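# Donut transfer task: hand guiding or remote control for the demonstrations?

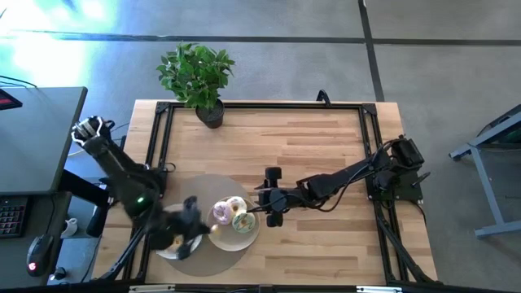
*Two-arm donut task on the Girton bench, October session.*

**girton_lab_office** wrote:

Members are invited to comment on the collection procedure for the donut transfer task. The arms are to move donuts between a white plate and a beige ceramic plate, both set on the round placemat. The current set contains 544 demonstrations, all recorded by remote control with leader arms. A proposal has been received to record the next 100 by hand guiding, in which the operator holds the arm and moves it through the task directly.

Comments on the proposal should address data quality and operator time.

---

**S_Amano** wrote:

I support the proposal. New operators at our site required 40 minutes of practice before their remote demonstrations were usable. With hand guiding, most were ready after a few attempts. The operator feels the contact with the donut and closes the fingers more gently, and damage to the icing is reduced.

Sota Amano
Gurkville site

---

**gemero_controls** wrote:

I must disagree. When a person holds the arm, that person's hands and sleeves appear in the camera views. They will not be there when the policy runs. We recorded a full set this way last year and discarded it.

There is also the matter of two arms. One operator cannot comfortably guide both by hand over plates placed this close together.

---

**S_Amano** wrote:

The second point is accepted. On the first, the joint paths can be recorded by hand and then replayed with the operator standing clear, and only the replay is kept. We have done this for rigid objects without difficulty.

---

**gemero_controls** wrote:

Rigid objects, yes. A glazed donut does not return to its starting position or condition between the two passes. A replay that is off by a few millimeters will press into the ring or miss it.

---

**tabletop_reader** wrote:

May I ask whether the speed of the demonstrations is controlled? In the picture the gripper over the plates is moving fast enough to blur, while the one on the right is sharp. Our group reviewed 2,474 remote episodes and found that fast approaches were the hardest for the policy to copy - more so than awkward grasps.

---

**girton_lab_office** wrote:

Speed is not limited at present. A limit on the approach will be added to the draft procedure.

Remote control will remain the method for two-arm episodes. Mr. Amano is requested to submit a short plan for a single-arm trial with replay, including the method for resetting the donuts between passes.

---

**S_Amano** wrote:

Agreed. I still expect the replay to hold up with the plain-glazed ones. The plan will be posted in this thread.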